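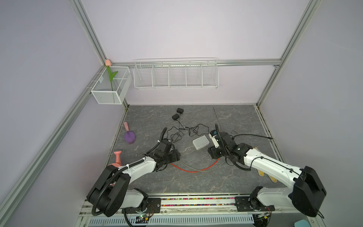
# Two-arm cell keeps grabbing its own cables. Route them or teach it?

**Dutesik**

I've got a pair of arms in a little aluminium-extrusion cell in the shed, lavender walls, marble-look top. The paint was on special. The job they're meant to learn is tidying up the cables on the table: pick up a cable, put it in one of the compartments of the wire shelf at the back. Five compartments, so in theory there's a spot for each kind.

The trouble is the thin black ones. The arms are black at the business end, the leads from the power adapters are black, and every few runs the left gripper gets hold of a loop and drags the little white box along for the ride. The red braided cable gives me no grief at all. I've recorded 17 runs by hand and I'm not keen on doing another lot if the fix is something dull like lighting.

Has anyone got this working with coiled cables, or should I cheat and start them straight?

---

**Urs Egger**

Cheat. I mean that kindly.

A loose coil is about the worst thing you can hand a parallel jaw. It closes on one strand, lifts, and the rest comes up like spaghetti. Start with the red and the grey laid out in a shallow curve, the way you've got them, and leave the adapters out until those two are boring. Then add one black lead, uncoiled, with nothing plugged into it. Coils go last.

Also check your grip height. Mine was 3 mm too high for months and I blamed the camera, the software and my brother-in-law, in that order. Thin cable needs the fingertips just about brushing the top, so go slow or you'll be polishing that marble.

And put the wrist camera's view up on a screen while you drive. If you can't pick the black lead from the gripper in that picture, the model won't either.

---

**Annamalai**

just get white cables

---

**Flaseo**

Agree with Urs on the order, but I wouldn't move the adapters right out of the cell. Stick them down with a bit of double-sided tape near the back and let the arms learn to leave them alone, otherwise you'll be starting over the day they come back.

One more thing, check the conduit loop standing up over your left wrist. Mine used to snag on the shelf when the arm reached for the end compartment. Two more zip ties and a shorter loop sorted it, though I did have to redo the ties after I found the wrist wouldn't turn all the way. Run every joint to its limits by hand, power off, before you snip the tails.

What are the tulip and the watering can for? If they aren't part of the job, I'd at least shift them about between runs so it doesn't start steering by the tulip.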